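Irnbridge Forum > Manipulation and Grasping > Methods and Results

Topic: Tromevley result – one finger order for all objects?

dratholm_lab
Posted 10/24/25
Hello everybody. I write from the group that works on the Tromevley method. We have finished a series of 1,039 bin picking attempts and I would like to hear opinions before we write the report, especially from people who do not agree with us.

Short explanation of the method. The planner proposes a grasp in the usual way, from a depth image. Then we do not execute the best one directly. We take the 6 best candidates and for each of them we predict how the neighbor objects will move when the gripper goes down. The candidate with the least predicted disturbance is chosen, even if its own grasp score is lower.

We had 191 failed attempts. With the plain ranking on the same setup, the failures were clearly more, but that series was shorter, so I do not want to give a percentage yet.

pallet_jan
Why not give it? If the baseline series is too short to compare, then there is no result to discuss. How long was it?

dratholm_lab
120 attempts. I agree that it is short. The baseline was made in February, before we changed the hoses, and we did not repeat it after.

pallet_jan
Then you have two differences, the ranking and the hoses. I would not accept this as a reviewer. Please take it as friendly, I have made the same mistake.

softgrip_mo
I disagree a little with pallet_jan. Hoses can change how the arm enters a corner, yes, but for objects in the middle of the bin I would not expect any effect. You could split the failures by position and look only at the middle. It is weaker than a new baseline but it costs one afternoon.

My own question is more about the candidates. Why six? We tried something similar here and with few candidates they were all on the same object, so the disturbance term had nothing to choose from.

dratholm_lab
Yes, this happened to us also. Now we allow maximum two candidates per object. Before this rule the method was nearly the same as the plain ranking.

The split by position is a good idea, thank you. The positions are in the log.

kettle_and_wire
I read the thread with interest, because I am on the side of the users and not of research. In our cell the customer does not care if the neighbors move. He cares if the item comes out and how long it takes. What is the cost in time of predicting six times? And is a moved neighbor really a problem, or only in your metric?

softgrip_mo
For soft items it is a problem. If you push a soft thing over a box, the next depth image is worse and the next grasp too. It is a cost you pay one or two picks later.

kettle_and_wire
Maybe. But then measure this directly – the success of the next pick – and leave the disturbance out of the report.

dratholm_lab
I think you are both right. The prediction runs while the arm is still returning from the place position, so in our cycle it adds no waiting. In a faster cell it would. The success of the next pick we can calculate from the same log, we only did not think to do it.

For the discussion about soft and hard items, I add the kind of mixture we use.
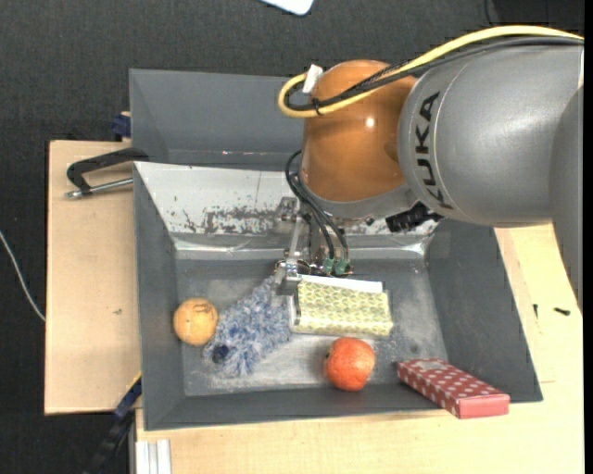

xavier_bins
Does the method need a 3D model of every object before it can predict the movement?

dratholm_lab
The prediction uses only the depth image and a segmentation mask for each object, so no models are needed. The price is that it knows nothing about weight. A heavy box and an empty box of the same size get the same predicted motion.

xavier_bins
OK, this is interesting for us, our items change every month. But the weight is a serious limit. We have many boxes that look equal.

pallet_jan
I return to my point, sorry. New baseline, same hoses, same length, and alternate the two rankings inside one session so that the light and the wear are shared. If the difference stays, I will be happy to say I was too strict.

softgrip_mo
Alternating is good, I support this one. Please shuffle the order too, strict A-B-A-B can also hide something.

dratholm_lab
We will do it, shuffled. The arm is reserved for another project until the end of next week, so please have patience. I will first post the split by position and the next-pick numbers here in this topic.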